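Handheld gripper demos for T-shirt folding: left side keeps losing the sleeve

Asked in Home Builds > Arms and Grippers
Viewed 2,324 times
3 answers

Hi all! Long-time reader, first real question. I've been building a folding setup at home since February and I'm at the stage where I record myself folding shirts with a pair of handheld grippers, then train on that and see what the arms make of it. The arms live in the shared shop in Castville and I do the recording at home in the evenings, mostly on the bed because my desk is way too small for a shirt and two grippers.

My problem is the first grab. I lay the shirt flat, neckline pointing away from me, and go for the shoulders. With my right hand I get a clean pinch nearly every time. With my left I either get two layers plus a fistful of sheet, or I get one layer and the sleeve slides out as soon as I lift. I've tried going in steeper, going in flatter, and twisting my wrist (which makes the tracking jump, so that's out).

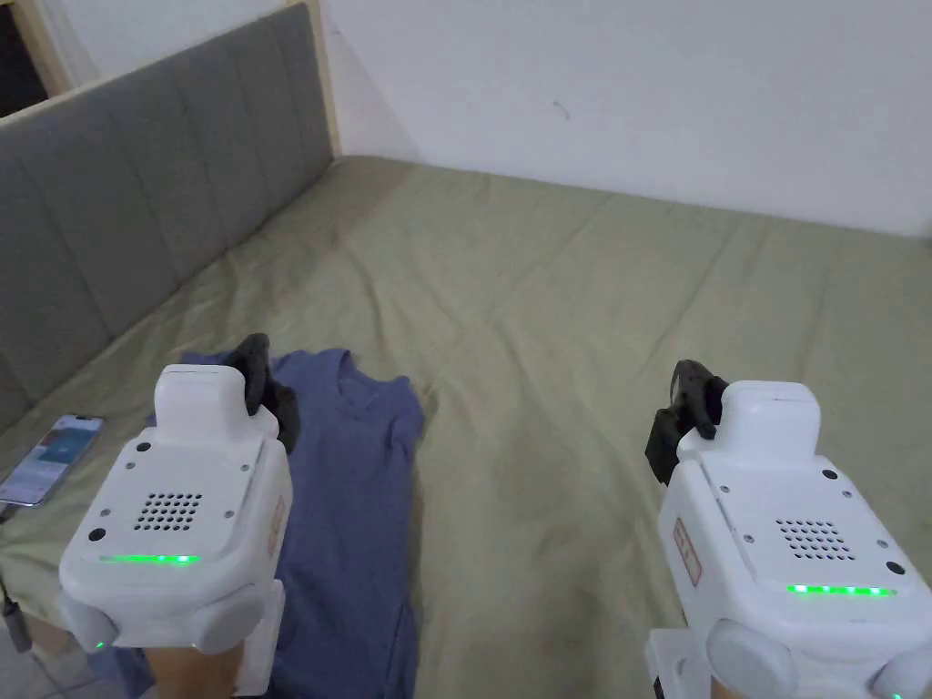
Left fingers over the shoulder, right one waiting its turn.

So far I have 500 takes and I'd say the left hand fumbles in a good chunk of them. I've been keeping the fumbles where I recover and tossing the ones where I have to put a gripper down and start again. The policy I trained on that set does a weird little double peck at the left shoulder before it commits, so I guess it learned my bad habit very faithfully.

Things I've checked already:
Finger opening is the same on both sides.
Both grippers are charged and show green before I start.
Clock offset between left and right looks fine in the Wihongi viewer.

Is this a surface thing, a finger pad thing, or am I just bad with my left hand? And should I throw out the double pecks or keep them? I really don't want to redo all 500 if I can help it.

Answer 1 (accepted, 4 votes)

Surface, I'd bet. A mattress gives when you press on it, so your fingertips sink in and scoop up sheet along with the shirt. You're probably correcting for that with your good hand without noticing. Your arms at the shop work over a hard bench, I assume? Then you have a second problem, which is that you're teaching them to push down into something that pushes back.

What I did for towels was put a big sheet of foam board on the bed and pull a fitted sheet tight over the whole thing. It took ten minutes and cost next to nothing. You keep the space and the height you're used to, and the surface is a lot closer to a bench. Smooth out the creases between takes too. A fold in the sheet running under a shoulder seam gives the fingers something extra to catch – I lost a whole evening to that once.

Then practice just the left pinch, no folding. Lower until you touch, back off a hair, close, lift. Do it until it's boring and then start recording again.

About the double pecks, I'd pull them out of the main set but keep them in a separate folder. A real recovery (sleeve slips, you go back for it) is worth having. A hesitation before the first touch is only a hesitation, and the policy can't tell that you didn't mean it. You can trim the start of those takes if your tool lets you. I went from 600 towel takes down to a much smaller pile and the smaller pile trained better, so don't get too attached to the number.

Answer 2 (1 vote)

Check your finger pads. I have the Ruvosix pads on mine and one side went shiny way before the other. I wiped both with a damp cloth, let them dry and swapped left for right. If the trouble moves to your right hand you've got your answer. If it stays put, it's you, sorry!

Also what kind of shirt? Thin ones are miserable. I started with a thick cotton one and moved to the slippery ones later.

Answer 3 (0 votes)

Just use a vacuum cup, way easier. We have one on the arm at Soltstead and it picks up cardboard all day.

Comment from the asker on Answer 1

Foam board it is! Did one evening with it and the left pinch already feels way less mushy. The bench at the shop is hard, yes, and it hadn't crossed my mind to match them. Swapped the pads as well while I was at it (thanks, Answer 2) and saw no difference, so I've got some practicing to do. Haven't retrained yet, will post when I get time on the arms.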